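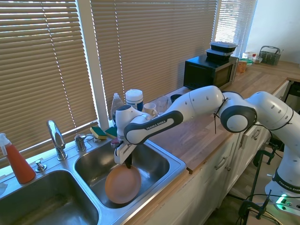
23. Mai 2020

Spülecke, zweiter Durchgang. Geschirrliste von Agustina liegt im Ordner Pomari, bitte dort weiterschreiben und nicht wieder auf losen Zetteln.

Spüli: 4 ml auf etwa 575 ml Wasser, mehr schäumt nur. Teller immer am Rand fassen. Schwämme nach hinten auf die Fensterbank, sonst liegen sie ständig im Weg. Jalousien bleiben runter – Sonne blendet nachmitags furchtbar auf dem Edelstahl.

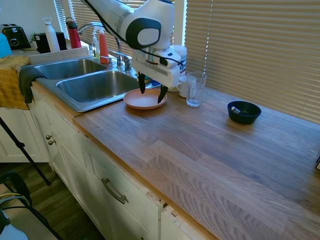 Zulema Maldonado

Abstellordnung rechts vom Becken: Teller direkt an die Spüle, Glas und Becher daneben, dunkles Schälchen mit Löffel weiter rechts. Arbeitsplatte ist Holz, also kein stehendes Wasser!! Öl von Hisow nachbestellen, letzte Dose war im Oktober. Kante vorn an der Spüle nochmal anschauen, evtl. nachschleifen – Agustina fragen, welche Körnung.

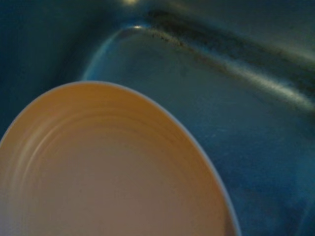 Teller in Pfirsichton, Rillen innen am Rand

In den Rillen mit der weichen Bürste nachgehen, Schwamm kommt da schlecht rein. Blaue Wanne danach ausspülen u. umgedreht hinstellen.

Offen: 2 Geschirrtücher, neue Bürste, Zettel für Gammont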